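Grirnosa cell

The Grirnosa cell is a simulated robot workstation used for stacking practice and for testing changes to the Plandavex control package. 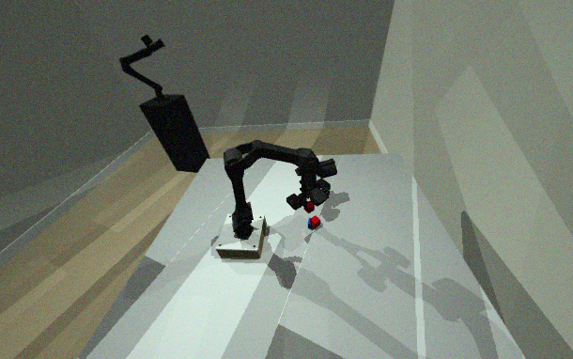

Rusirton Simulation Group - Cell Maintenance Pages

The cell has one working arm, a black jointed model bolted (in the software sense) to a light base plate on a gray table. It ends in a parallel gripper. A second arm stands on a black pedestal toward the back wall. It has no part in the stacking task and has the best reliability record in the group.

Setup

A new copy of the cell is loaded with the arm folded and the cubes unplaced. The base plate is fixed to the table first. Skipping this leaves the arm free to fall through the floor, a fault that takes 3 seconds to happen and most of an afternoon to explain. Joint limits are then read in from the Ó Conaill file, the gripper is opened and closed six times, and the cubes are dropped into place near the base.

Cube color is set per face, so a cube may be red on top and blue on one side. Older notes call them "the red ones," and a good deal of early sorting code believed it.

Upkeep

Simulated joints do not wear, but their settings drift whenever someone improves them. The usual check is a run of 1,000 lifts with the gripper pointing straight down over a cube. Friction on the fingertips is the first suspect when a cube slips, and gravity is the second - it was once left at zero from October until the next release.

Known faults

Jitter at the wrist generally comes from a time step set too long. Cubes that shoot sideways on contact have been placed overlapping. Restarting the cell clears both for as long as it takes to walk away.

Comments (3)

gripfail: Step 2 should say to save before loading the joint file. Lost 30 runs.

mona_k: Is the arm at the back meant to be switched on?

gripfail: No. Leave it alone.

Contact the page editor | Copyright Rusirton | Back to top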